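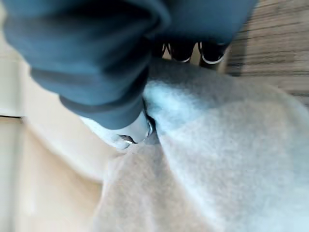 Pilska,2023年12月22日

图 4 腕部相机在接触阶段的画面。夹爪手指的金属尖端位于蓝色织物与浅灰色织物的交界处。

4 课程项目中的衣物分离任务

4.1 任务的来源和范围

本节介绍 Valdebenito 学院机器人课程的项目部分。在课程的前半段,学生学习运动学、相机标定和简单的抓取规划,使用的物体都是刚性的,例如木块和塑料杯。到了五月,课程进入项目阶段,各小组要从一堆衣物中每次取出一件,并把它放到旁边的区域。我们把这个任务称为衣物分离。

选择这个任务有教学方面的考虑。刚性物体的抓取在课程作业中已经变得过于容易,学生只要得到物体的位置和方向,就可以直接使用教师提供的程序。衣物没有固定的形状,一件衣服在两次放置之后,外观可以完全不同。学生在报告中常常写道,他们第一次感到“位置”这个词需要重新定义。对于一件堆在一起的抓绒衣,它的中心在哪里,它的边缘在哪里,哪一个褶皱属于它,这些问题都没有简单的答案。

我们对任务作了三点限制。第一,衣物堆中只有两件衣物,颜色不同,并且互相有部分覆盖。第二,机器人只使用一个夹爪,不允许用另外的工具压住下面的衣物。第三,取出以后不要求折叠。有两个小组曾经希望加入折叠步骤,我们在中期讨论时建议他们推迟,因为分离本身还没有稳定。

衣物的材料以抓绒为主。我们也试过衬衫和薄的棉布,但是课程的时间有限,本文只讨论抓绒衣物的结果。抓绒比较厚,褶皱的形状圆而大,对初学者来说比较容易在图像中看到。它的缺点是两件抓绒衣之间摩擦较大,上面的一件移动时,下面的一件常常跟着移动。这个现象在后面的失败分析中还会提到。

4.2 系统的组成

各小组使用同一套硬件。夹爪安装在名为 Greltine 的教学机械臂上,手指为白色,尖端有金属部分。在夹爪旁边固定了一个小型相机,它随着腕部一起运动。除此以外,系统没有使用其他相机。我们知道,许多工作在工作区上方放置固定相机,以便得到全局的视野。在课程中我们没有这样做,理由是固定相机需要另外的标定,而学生在每次课结束后都要把设备收起来。

软件部分建立在 Lekari 上。Lekari 是课程组自己编写的一个程序库,它向学生提供三个接口:读取图像,移动到指定的位姿,打开或关闭夹爪。学生不能修改底层的速度限制。在项目的早期版本中,这个限制可以通过配置文件改变,有一个小组因此让手指以过快的速度进入衣物堆,手指推着整堆衣物向前滑动。之后我们把限制写进了程序库的内部。

一次抓取分为四个阶段。在观察阶段,腕部停在衣物堆的上方,相机取得一张较清楚的图像。在接近阶段,夹爪移动到选定抓取点上方 50 毫米的位置,并调整手指的方向。在接触阶段,夹爪沿直线下降,进入织物。在提起阶段,夹爪关闭,然后缓慢上升。每个阶段都记录图像,记录的图像与机械臂的关节数据使用同一个时间标记。

我们要求学生在两个阶段之间写出明确的判断条件,而不是只等待固定的时间。这一点在开始时没有受到重视。多数小组的第一个版本都使用等待语句,机械臂到达以后停一段时间,再进行下一步。这样的程序在演示中看起来是正常的,可是当某一步失败时,它仍然继续执行后面的步骤,学生很难从记录中找到错误开始的地方。

4.3 抓取点的选择

抓取点的选择由各小组自己设计。交上来的方案可以分成两类。

第一类方案使用颜色。学生先把图像分成若干颜色区域,把面积最大的区域当作上层衣物,再从这个区域中寻找一个突出的褶皱。此类方案容易实现,运行速度也快。它的主要问题在于,面积大并不代表位置在上。当下面的衣物展开较多,而上面的衣物卷成一团时,程序会选择下面的一件。另外,在同一件衣物上,颜色也不是均匀的。图 4 中的蓝色织物可以作为例子:受光的部分接近灰蓝色,褶皱内部则是很深的蓝色。如果阈值取得太窄,一件衣物就会被分成几块,其中一块可能很小,而抓取点恰好落在这一块里面。

第二类方案使用边界。学生先找出两种织物相接的曲线,然后判断在曲线的哪一侧是上层,最后让手指从曲线处进入。它的想法是,在边界处手指可以进到上层衣物的下面,夹住的布料只属于一件衣物。判断上下关系的方法有几种,比较常用的是阴影。上层织物的边缘通常在下层织物上留下一条较暗的带子。有一个小组使用了曲线的弯曲方向,他们认为上层褶皱的轮廓向外凸起。这个规则在圆的褶皱上工作得不错,在平的区域上则没有意义。

课程结束时,多数小组从第一类方案转到了第二类方案,或者把二者结合起来。结合的方法一般是先用颜色得到区域,再在区域的相接处寻找阴影。我们没有规定必须使用哪一种方案,评分的依据是报告中对失败的分析,成功的次数只占较小的比重。

需要说明的是,学生也讨论过使用训练得到的网络来直接预测抓取点。在课程期间,记录的图像还不够多,标注也不统一,所以没有小组完成这个方案。在课程之后整理出来的图像共有 3,762 张,我们希望以后的班级可以使用它们。

4.4 接触阶段的图像

在四个阶段中,接触阶段的图像最难使用,却包含了最多关于抓取结果的信息。图 4 给出了一个这样的时刻。金属尖端进入两种织物相接的位置,周围的抓绒向它收拢,在它的右侧形成一个小而暗的凹处。夹爪的手指只有一部分可以看到,它处在蓝色织物最下面的褶皱与灰色织物之间。

从此图可以看出接触阶段的几个困难。

第一个困难是遮挡。相机与夹爪一起运动,当手指进入衣物堆时,隆起的褶皱会占据相机前面的空间。图 4 左上方的大部分区域都属于蓝色织物,手指的大部分因此不可见。在观察阶段计算出的抓取点,到了接触阶段往往已经不在可以直接看到的地方。学生如果希望在此时修正位置,只能依靠手指尖端附近很小的一块区域。有一些小组提出把相机移到腕部的另一侧,试验以后,遮挡仍然存在,只是换了一个方向。

第二个困难是清晰度。离相机最近的褶皱和画面下部的灰色织物都比较模糊,而中部灰色抓绒的纤维和金属尖端的亮点最为清楚。对于以梯度为基础的方法,这样的分布会带来偏差。程序在清楚的纤维上得到许多细小的边缘,在真正重要的蓝色褶皱轮廓上得到的边缘反而较弱。一个有效的做法是先把图像缩小,使纤维的细节消失,然后再提取轮廓。这个做法很简单,但它是学生自己在比较了若干图像之后找到的,我们认为它有很好的教学价值。

第三个困难是背景。腕部相机的方向在接触阶段变得倾斜,它看到的内容不再限于工作面。图 4 的上部有两只黑色的鞋和木地板,左侧则是米白色的表面。在观察阶段,背景比较单一,学生由此得到的颜色规则在接触阶段不再成立。深色的物体容易与蓝色织物的暗部混淆,因为两者在亮度上接近。浅色的表面与灰色织物的边界也不清楚,在图中它们的过渡是逐渐的,很难用一条线分开。我们建议学生在接触阶段只处理尖端附近的窗口,窗口以外的像素全部忽略。采用窗口以后,背景造成的错误明显减少,同时计算的时间也变短了。

金属尖端本身可以作为参考。由于夹爪和相机之间的关系是固定的,在夹爪开度已知的情况下,尖端在图像中的位置可以预先计算。它的高光又比较亮,在织物的背景上容易找到。有的小组用高光的位置来检查标定是否发生了变化。如果计算的位置与看到的位置相差较大,程序就停止,并且要求重新标定。不过高光并不总是存在。当尖端完全进入织物,或者光线的方向改变时,程序找不到高光,这时不应当认为标定有错误。起初这两种情况没有分开处理,造成了不少没有必要的停止。

4.5 单件判断

在夹爪关闭之后、提起之前,系统需要判断夹住的是一件还是两件衣物。我们把这一步称为单件判断。

仅仅依靠一张接触图像,这个判断常常是不可能的。以图 4 为例,尖端处在交界的地方,可以知道手指与两种织物都很接近,但是不能从这一张图像知道关闭以后哪一件会被夹住。学生在中期报告中容易忽略这一点。他们把尖端位于边界作为成功的标志,然后在统计时发现,满足这个标志的一部分试验后来同时提起了两件衣物。

因此我们要求单件判断至少使用两张图像。一张取自夹爪关闭之后,另一张取自上升一小段距离之后。程序比较两张图像中尖端附近窗口内两种颜色的变化。如果被夹住的只有蓝色织物,蓝色区域应当基本随着相机保持在原来的位置,灰色区域则应当向下移动。如果两种颜色都保持不动,就认为夹住了两件。如果两种颜色都向下移动,就认为没有夹住任何衣物。

这个方法的基础是相对运动,它不需要知道织物的形状,也不需要深度信息。它的弱点与摩擦有关。在刚刚开始上升时,下面的衣物可能因为摩擦被带起来,过了一会儿才落下。在这段时间内,程序会作出夹住两件的判断,而实际上夹住的只有一件。有的小组通过增加上升的距离来解决,有的小组在上升之后加入一个小幅度的左右摆动。摆动的效果较好,但是幅度需要小心选择,幅度大时,已经夹住的衣物也会滑出。

当判断结果为两件时,程序打开夹爪,回到接近阶段,并把抓取点向上层衣物的一侧移动。移动的方向由边界的法线给出。我们规定同一个抓取点最多修正三次,超过以后必须重新观察。没有这个规定时,有些程序在同一个地方反复打开和关闭夹爪,而衣物堆的形状已经改变,原来的边界已经没有用处。

4.6 试验与结果

为了比较不同的程序版本,我们选用一个小组的系统进行了较为完整的试验。这个小组的方案结合了颜色与边界,程序的结构比较清楚,也愿意保留旧的版本。试验使用不带修正的版本,即系统在夹爪关闭以后直接提起,不进行单件判断。每次试验之前,由学生把两件抓绒衣随意放在工作面上,放置的人不参与程序的运行。

在 60 次试验中,有 29 次只提起了上层的一件衣物。其余的试验包括同时提起两件、没有提起任何衣物,以及提起了下层衣物的情况。同时提起两件是最常见的失败,它主要发生在手指下降过深的时候。手指过深时,尖端会推入下层织物,夹爪关闭以后,两层布料一起进入手指之间。没有提起衣物的情况多发生在褶皱较圆而且较高的地方,手指沿着褶皱的表面滑向一侧。提起下层衣物的情况比较少,几乎都来自上下关系的错误判断。

加入单件判断和修正以后,学生观察到同时提起两件的情况有所减少。可是在这个阶段,不同的课时使用了不同的参数,放置衣物的方式也没有完全保持一致,我们认为这些结果不适合与前面的数字直接比较,所以在此只作定性的叙述。对于没有提起衣物的失败,修正的帮助很小。此类失败需要在接近阶段选择更合适的手指方向,仅仅移动抓取点是不够的。

我们还注意到下降深度对结果的影响比抓取点的水平位置更大。学生把许多时间用在水平位置的计算上,而下降深度常常是一个固定的常数。抓绒的厚度随着褶皱变化很大,固定的深度只能适合一部分情况。由于系统没有力传感器,有一个小组尝试用电机电流来估计接触,得到的信号在柔软的织物上变化很小,与机械臂自身的摩擦难以区分。这个尝试没有成功,但是我们仍然把它保留在课程的资料中,后面的学生可以从这里继续。

4.7 对课程安排的几点意见

从教学的角度看,记录和回放图像的工具应当更早提供。在本次课程中,学生到项目中段才得到回放工具,在此之前,他们对失败的描述主要依靠站在机械臂旁边的观察。从旁边观察时,手指看起来已经在两件衣物之间,而从腕部相机看,情况常常不同。两种观察的差别引起了很多讨论,如果能够在第一周就进行这些讨论,程序的设计会少走一些弯路。

失败的名称也需要统一。各小组对同一种失败使用了不同的词,例如“带起”、“双抓”和“粘连”,在汇总时需要逐个查看图像才能归类。我们在课程后期制定了一个简短的词表,并规定每次试验之后立即填写。立即填写比在课后回忆更可靠,这一点在其他实验课程中也是常识,只是在有机器人的课堂上,学生的注意力总是在下一次运行上面。

另外,标注接触阶段的图像比我们预计的要慢。在图 4 这样的图像中,手指与织物的边界、蓝色织物与灰色织物的边界都有一部分处在阴影里,两名标注者画出的曲线常常不一致。我们目前的规定是,阴影中无法确定的部分标为“未知”,不参加评价。这个规定使可用的像素减少,但标注者之间的一致程度有了提高。下一节将说明标注的格式,以及在训练和评价中如何处理标为“未知”的区域。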